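Reviews > Cleaning > Floor Care > Jekden spray mop

We use cookies to remember your settings and count visits. By staying on the site you accept this. Manage choices

Jekden Spray Mop Review: Three Months on Planks and Tile

I bought the Jekden spray mop in November to replace a string mop and bucket. It has a refillable bottle on the handle, a trigger at the top, and a flat head that takes a washable pad. The box came with 2 pads. I paid full price for it.
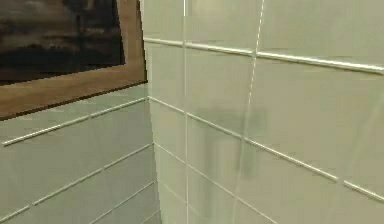
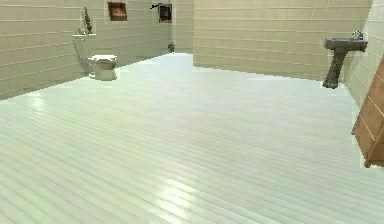
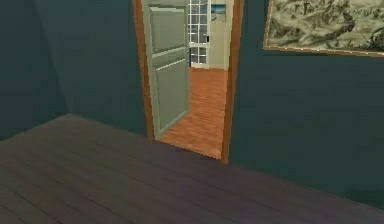
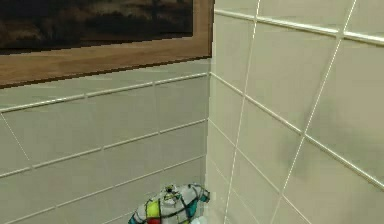 Plank floors and large wall tile, in renderings.

Setup took a few minutes. The handle comes in sections that click together, and the bottle drops into a bracket and locks with a quarter turn. The instructions are one folded sheet with drawings and no words. I put the bracket on upside down the first time and had to pry it off with a butter knife.

The spray is a wide fan that lands right in front of the head. One squeeze covers enough floor for two or three passes. It does not drip when you let go of the trigger, and my old Bristodus did that from the day I bought it. A full bottle does the kitchen, the hall and the bathroom with a little left over.

On sealed wood it works well. The pad leaves a thin film of water that dries quickly, and I have not seen streaks unless I used too much cleaner. I now use one capful per bottle. With two capfuls the hall floor felt tacky under socks and I had to go over it again with plain water.

Floor tile is harder. The flat pad slides over the grout and does not get down into it. For the kitchen I still get out a stiff brush every few weeks. If most of your house is tile with deep grout lines, this is the wrong mop.

I also tried it on the bathroom wall tile. The head swivels far enough to lie flat against a wall, and it is light enough to hold up at shoulder height. Spray the pad over the tub first, because spraying straight at the wall sends water down your sleeve.

The pads attach with hook and loop strips. After 75 washes between them, mine have lost some fluff but still grip. Do not use fabric softener. Replacement pads are sold in packs of 3, and the Horedero pads I tried from the discount store fit too, though they are a bit short and leave the ends of the head bare.

Things I do not like: the trigger is stiff, and my hand is sore after the whole downstairs. The hanging loop is too small for a normal hook. The cap on the bottle is hard to grip when wet. Jekden says the trigger is good for 2,000 squeezes, and I can't speak to that yet.

I looked at the Kiss steam mop before buying. It costs a lot more, needs an outlet, and the manual warns against using it on unsealed wood, so I passed.

I would buy the Jekden again for wood or vinyl. Get an extra pack of pads with it.

Contact us | Copyright, all rights reserved | Back to top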